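Folding and Stacking T-Shirts on a Small Table
Project report, Textiles and Household Studies
Mariama Yakubu

1. Background

The student clothing exchange at Prirkden takes in used T-shirts all year. In December the shelf was so full that shirts were being pushed in sideways, and people who came to look for a size pulled out four or five at a time and left them in a heap. My project was to choose one way of folding that works on a small table and gives a pile that stays straight on the shelf.

The exchange had 364 shirts in stock when I started. I used 35 of them, all plain short-sleeved cotton or cotton blend, in adult sizes.

2. Method

I compared two folds. The first is the one most people learn at home: sleeves to the back, sides to the middle, then up in half. The second, which I call the side fold, is done with the shirt lying sideways on the table. One sleeve is brought in across the body and flattened, then the other, and the body is folded down to a rectangle. It needs less depth of table, and the shelf at Prirkden is next to a narrow counter.

Finished shirts go to the back of the table so that the front stays clear for the next one. I kept to this for both folds. 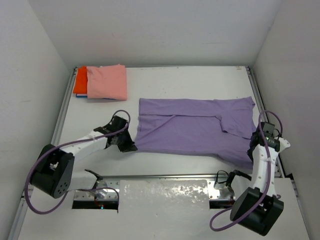
The sleeve is the step that decides how the rest goes. If it is laid across with a crease under it, the crease is still there at the end and the rectangle comes out thicker on one side. Three or four shirts like that and the pile leans. I started smoothing the sleeve before going on to the next step, and the side fold got slower but the piles got better.

Thin shirts were harder than thick ones. They slide on a smooth surface, and the hem does not stay where it is put – holding it down with the flat of the hand while folding helps.

3. Lifting and straightening

A shirt that is badly twisted is quicker to pick up and start over than to correct on the table. Held up by the top or bottom edge, the fabric hangs down and the larger folds are easy to find. I also used this step to look for the label. 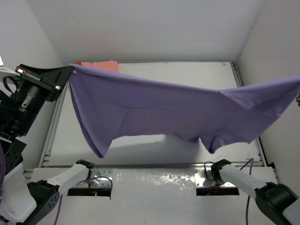 Figure 2. Lavender-purple T-shirt held up off the table, with a small white tag near its lower edge.

4. Results

The home fold was faster. The side fold gave the more even rectangle, and its piles could be carried to the shelf without being squared up again. Dark and light shirts made no difference to either fold.

5. Remaining work

I did not test long sleeves or children's sizes. The exchange would also like the fold tried on sweatshirts, which will need a deeper shelf. A one-page instruction sheet for the side fold is now taped up next to the counter, and I will check the shelf again on Friday.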